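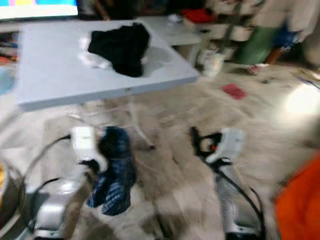
Babak, I'm going to stick up for laundry as the right test, and I'll happily go on sticking up for it until the list throws me off. Everyone wants to talk about hoovering because hoovering is done, more or less, and it makes us all feel the rest must be close behind. Washing is where you find out. Look at the left gripper with that blue checked cloth hanging from it in a twist, and then at the black thing bunched up on the table with white poking out around it. Where are the corners? Where does one piece stop and the next begin? I've been folding clothes for most of my life and I'd still have to pick that black one up and give it a shake before I could tell you what it was. A machine has to do the same, with two hands, and it has to know when it has learnt enough to stop shaking. I find that wonderfully hard, and I can't understand anyone who calls it a dull problem!

On 2023-08-22, Babak Rezaei wrote:

> I know I'm the grump on this list but I have yet to be shown a
> household robot doing anything my mother would call finished.
> Picking a thing up isn't a chore. Putting it down in the right
> place is a bit of one. A chore is the whole basket, sorted, folded
> and put away, and then the basket put away too.
>
> At Zularden we press and pack roughly 3,000 pieces on a good shift,
> and the machines do the dull middle part very well. They do it
> because a person stands at the front and feeds every sheet in flat,
> by the corners. Take that person away and the line stops. So when
> somebody tells me a robot can "do laundry" I ask who is standing at
> the front.
>
> Also, speed. If it takes all evening over one shirt I'll do it
> myself, thanks.
>
> Babak

The person at the front is my favourite part of your message, and I think you've handed me my argument. Feeding a sheet in by the corners IS the chore. The pressing was solved ages ago by making the cloth behave before it reaches the rollers. What has changed in the last couple of years is that people are having a proper go at your feeder's job, with ordinary arms and ordinary grippers, on whatever happens to be in the pile. At Sullby we have kept a log of our own attempts, 2,000 of them now, all on the same mixed load of tea towels and T-shirts. The towels are decent. The T-shirts are still a bit of a lottery – sleeves, mostly, and anything inside out.

On speed I give in, you're right, it's slow. I mind that less than you do. My dishwasher takes far longer than I would and I have never once stood over it tapping my foot. If the thing can be left alone it can take till breakfast. The trouble is that we can't leave it alone yet, and that's the number I would like to see people report: how long before somebody had to step in. Marinescu's write-up does this and it makes for much more useful reading than another success rate.

Where I'd push you a little is on "the whole basket". You make it sound like one big leap, and from where I sit it's lots of small ones, some of which are already fairly good. Getting hold of cloth in a heap, fine. Getting hold of only one piece, fine on a lucky day. Keeping hold of it over the edge of something, surprisingly awkward.

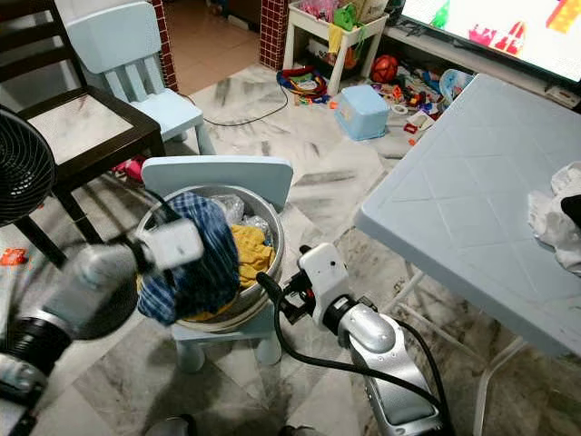
Drutach List Digest, Issue 849

That last one deserves more attention than it gets. A steel basin on a child's chair is about as homely a setup as you could ask for, and it has a rim, and cloth loves a rim. The checked cloth is draped over it and down the front, with a mustard one still in the basin next to it and a bunch of clear plastic bags at the back. Think about what you'd do without noticing: lift higher than you need to, keep an eye on the yellow one in case it comes too, leave the plastic alone, and not lean on a small light chair. Every bit of that has to come from somewhere. Our rig at Sullby works from a crate bolted to the bench, and I now think we have been flattering ourselves.

The same goes for the floor. Toys all over it by the shelf and the telly, a cable running across the marble, chairs wherever they were left. I know some of you would like a tidy room first and cloth second. I would much sooner have the untidy room from day one, even if the folding suffers, because my own sitting room looks like that and I have no plans to change it for a robot.

So, to your actual question, can they do it yet? No, not the whole basket, and I wouldn't buy one to try. But I'd put towels, flannels and other plain squares well within reach, and I'd love it if 2 or more of us ran the same test so we had something to compare. Mine is simple enough: a basin on a low seat, a mixed load, a table to fold on, and write down each time you have to touch anything. Babak, would Zularden let you borrow a few of the rejects for it? Old pillowcases would be perfect, and I can pay the postage.

I'll send the blank log sheet to anyone who wants it, just reply off list.

Nouhaila Helmy
Sullby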